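Wallpapering a small nook or alcove – quick version. Did mine over two evenings in August, wrote this down before I forgot it all. Three walls, one back and two sides. Same steps for a pantry, a closet, the space under the stairs.

## What you need

- Paper. Buy one roll more than the calculator tells you
- Paste, if it's not the pre-pasted kind
- Primer made for wallpaper, not leftover ceiling paint
- Level, pencil, tape measure
- Snap-off knife and a whole pack of blades
- Wide plastic smoother, seam roller
- Bucket, two sponges, old towels
- Step stool

Mine was Zalwood, a floral from the clearance shelf. Check that the batch numbers match on every roll. I didn't the first time, and had to drive back to swap one.

## Prep the walls

Take off the outlet covers. Power off at the breaker first, then covers. Leave it off till you're done.

Fill holes, let dry, sand. Run your hand over it with your eyes closed, you'll find bumps you can't see. Wipe the dust off with a damp sponge. Dust is what makes edges lift later.

Prime. One coat, overnight to dry. I tried to cut this down to a few hours on the left side wall and the paste took forever to grab. Don't.

Old paper underneath? Strip it. Yes all of it.

## Measure and plan

Height of each wall in three places. Small spaces are never square. Use the tallest number and add 2 inches top and bottom for trimming.

Find the repeat – it's on the label. Big flowers mean a big repeat, and a big repeat means waste. Lay the first two strips side by side on the floor and slide one until the pattern lines up. Then cut. Not before.

Decide where you want the best looking bloom. Back wall at eye level for me, so I started in the middle of the back wall and worked out to both corners. For a plain stripe or a tiny print, start in one corner, it's fine.

Draw a plumb line with the level. Do not trust the corner, do not trust the door trim.

## Hang the first strip

1. Paste the back, edges too. Pre-pasted goes in the water tray instead.
2. Fold it paste side in, loose, no creases. Leave it for the time on the label. This is called booking and if you skip it you get bubbles.
3. Unfold the top half. Line it up with your pencil line, leave the 2 inches over at the top.
4. Smooth from the middle out. Light pressure.
5. Open the bottom half, same again.
6. Trim top and bottom with a new blade. Snap a section off after every strip.

Wipe paste off the front right away. Clean water, change it alot.

## Corners

The part everyone hates. Never wrap a full strip around an inside corner.

Measure from the last strip to the corner, in 3 places again, and add half an inch to the widest. Cut the next strip lenghtwise to that. Hang it so the half inch turns onto the side wall. Then draw a new plumb line on the side wall, and hang the offcut to that line, overlapping the little flap. Pattern will be off by a hair. On a busy floral you won't see it from the doorway.

Vinyl paper needs the special overlap adhesive. Regular paste won't stick vinyl to vinyl.

Metal trim or posts up the corners? Easier. Butt the paper to the trim, cut, done, no overlap.

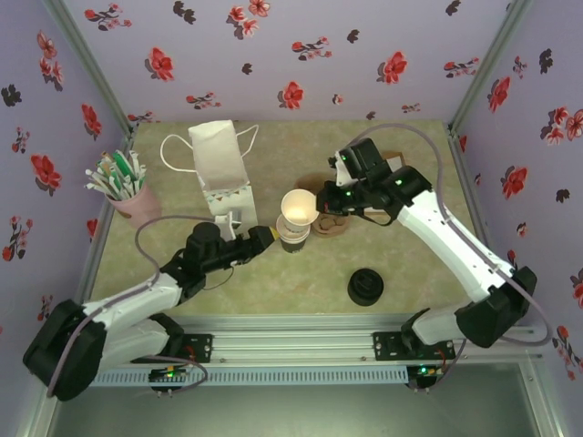

**Words: Precious Agbayani** | Filed under: Walls, Small Spaces | Edits: Arnel Cabanatuan

Red flowers on lavender, like the ones in the photo, are a forgiving kind of pattern. Blooms scattered with space in between, so a slightly off match is hard to spot. A strict grid or a geometric will show everything.

## Seams and drying

Wait 15 minutes, then roll the seams. Gently. Press hard and you squeeze the paste out and get a shiny line.

Small bubbles usually go flat overnight. Any left the next day, slit with the knife, bit of paste in with a small brush, press down.

Windows shut, heater off while it dries. Fast drying opens the seams.

## Fixes

- Seam lifting: seam adhesive, roll, wipe
- Torn bit: tear a patch from scrap (tear, don't cut) and match the pattern
- Paste stain: damp sponge, pat dry, don't rub

Save the scraps. Write the batch number on the inside of the closet door or somewhere. Covers back on once the paper's dry, then breaker.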